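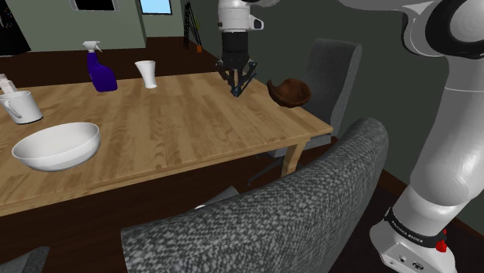 **Odile Tranmer**

Handout for session six, Everyday Bread, Kereama evening program
August 7, 2026

Okay, so last time we ran out of clock right when things were getting good, and a few of you went home with dough in a bag and no clear idea what to do with it. I'm sorry! These notes pick up there. They cover the long rise, shaping, and the bake, and I've put the stuff people asked me in the parking lot near the end.

## The long rise

Everything we make this term is built on the same lazy dough: bread flour, water, salt, a pinch of yeast. It sits on the counter for 13 hours and does most of its own work. I mix mine after dinner and forget it exists until breakfast. If your kitchen is hot (and in August, whose isn't?) you'll want cooler water and a smaller pinch of yeast, or you'll wake up to something soupy that smells like beer.

What you're looking for in the morning:

- the top has flattened out a bit and has bubbles on it
- it has spread to fill most of the bowl
- when you tilt the bowl, the dough slides and stretches in strings

If it's still a tight ball, leave it alone and go read the paper. I have baked too early more times than I've baked too late, and the early loaves are always the ones with that gummy stripe along the bottom.

On water temperature, I gave you 86°F as the warm end for winter mixing. Please don't use that number now. Straight from the cold tap is fine until the weather turns.

Somebody asked whether flour brand matters. A little! The Nimport white we use in class drinks up more water than most supermarket flour, so if you're using something else at home, hold back a few spoonfuls of water at first and add them only if the dough looks dry and ragged. You can always put more in. Getting it back out is another story, and adding flour at that stage throws the salt off.

Speaking of salt, weigh it. A teaspoon of fine salt and a teaspoon of flaky salt are very different amounts, and that's where most of the "my bread tastes like nothing" complaints come from. Two percent of the flour weight is my starting point. I go a hair under that if I'm making toast bread for peanut butter.

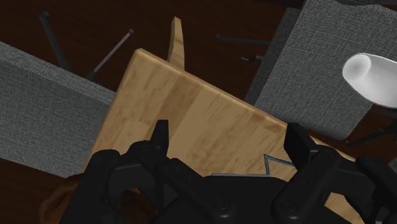

**TECHNIQUE: SHAPING**

I think shaping gets taught as if it were surgery, and it scares people off. You're making a ball with a tight skin, and there are a dozen ways to get there.

Mine goes like this. Flour the work surface lightly, much more lightly than feels safe. Scrape the dough out in one piece, sticky side up. Pull an edge out, fold it to the middle, turn, and do it again until you've gone all the way around. Flip it over so the seams are underneath. Now cup your hands behind the ball and drag it toward you a few inches. It should grab the surface a little as it moves, and that grabbing is what pulls the skin tight. If it skates around on a bed of flour, you've used too much, so brush some away and try again.

Stop when it holds a dome. If the surface starts tearing, you've gone a pull too far, but it will still be bread. Cover it with the bowl, let it rest for fifteen minutes, and give it one gentle drag more.

Then into a floured cloth, seam up, for its second rise. Press a knuckle in after an hour. A dent that fills back slowly means it's ready. A dent that pops right back means wait, and a dent that just sits there means get the oven on now, please.

## The bake

Heat the pot with the oven. I give it the full 25 minutes after the oven says it's ready, because the beep only tells you about the air. The Astero ovens in our room run hot at the back left corner (you've all seen my baguettes), so we turn things halfway. Your own oven has a corner like that too, and a tray of cheap sliced bread toasted for a few minutes will show you where.

Lid on for the first half hour, lid off until the crust is darker than you think is polite. I mean it! Pale crust is soft by lunchtime.

Then let it cool on a rack. I know. I cut mine hot as well sometimes, but the crumb is still setting and the knife drags it into paste.

## Parking lot questions

**Can I put the dough in the fridge?** Yes, after shaping, overnight, covered. Bake it cold. It's easier to slash that way too.

**Do I need a special pot?** No. Heavy, with a lid, and oven-safe right up to the knob. Check the knob!

**Whole wheat?** Swap in a quarter of it to begin with, and add a splash more water.

**Where did you get the scrapers?** The kitchen supply place on Akirex Street, in the bin by the register.

## For next time

Bake one loaf at home and bring the heel of it, however it came out. Write your mixing time and your baking time on the bag. We'll be doing rolls, so bring a clean dish towel as well, and a container if you want to take dough home.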